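The Wrong Side of the Beat

By Rogério Teixeira
Jun 15, 2025

Print this story | E-mail this story

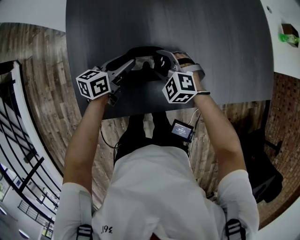 I'd been playing the drums for three years before I found out I'd been counting bossa nova wrong. I was thirty-four by then, with a job and a boiler contract, and I'd told quite a few people I was a drummer.

The one who put me right was Furtado. He had the room over the Skesus, the bar at the bottom of our hill, and he taught in it most afternoons with the window open so the whole street got the benefit. I only went up because my sister had paid for a lesson for my birthday. I took my own sticks. I remember being quite pleased with myself about the sticks.

"Play me something you like," he said.

So I played him my bossa. I'd got it off a disc that came free with a secondhand Britix practice pad, and I'd played along to that disc until the neighbours could hum it. I gave him sixteen bars with a little flourish at the end (I was very keen on flourishes) and looked up.

He was eating a pear.

"Who taught you to start there?" he said.

"Start where?"

He came round behind me, wiped his fingers on his trousers and tapped the rim of the snare. Three, then two. Then he tapped it again, two and then three. "You're playing this one," he said. "The song wants that one. You've come in through the kitchen and everybody else is at the front door."

I said I thought it sounded all right.

"It does sound all right," he said. "It sounds like somebody else's song."

I went home in a temper and put the disc on, and of course he was right. There was a bar and a half of shaker at the start that I'd always taken for messing about, and I'd been coming in after it as if it weren't there. Three years! I lay on the floor next to the kit and listened to it over and over with my hands flat on my stomach, and I could hear the guitar waiting for me every time round.

So I went back. I paid for it myself this time, out of the holiday tin, and I kept going back all that summer and into October. He didn't let me near the kit for the first few weeks. I had a shaker made out of a coffee tin and I had to walk up and down the room with it while he played the guitar badly and shouted. Then I had one stick. Then I had both sticks but no feet. My right foot had been doing the wrong thing for so long that he made me take the shoe off, so it would know it was being spoken to.

There was a band on Thursdays – well, I say a band. It was called Zasar and it was Furtado, his cousin on bass, and a dentist who played the trombone like a man backing a van out of a drive. They'd lost their drummer to a cruise ship. I knew this because Furtado mentioned it every single lesson and then looked out of the window.

"You could ask me," I said in the end.

"I could," he said, and went and put the kettle on.

He asked me with a bit of paper. It was the set list, pushed under the lid of my stick case, with my name at the bottom in pencil and spelt wrong. The fourth song down was the one off the disc.

The night itself I mostly remember as heat. The Skesus had its doors shut on account of the rain and there were people sitting on the stairs. We got through the first three songs the way you get down a ladder. Then the cousin nodded, and the shaker started up, and I had my sticks in the air and could feel my arms wanting to go in at the old place. It was such a comfortable place. I knew every inch of it.

I waited. The bar went by, and then the half bar, and the trombone breathed in next to my ear, and I put my stick down where he'd tapped the rim.

Nothing happened, as far as the room was concerned. A woman by the coats went on telling her friend about a fridge. But Furtado turned round on his stool, still playing, and mouthed something at me that I couldn't make out, and I was so busy trying to work out what it was that I missed the ending completely and carried on alone for two bars.

I asked him about it afterwards, while we were carrying the bass drum up the stairs.

"I said slow down," he said. "Mind the paint."

Last updated: Jun 15, 2025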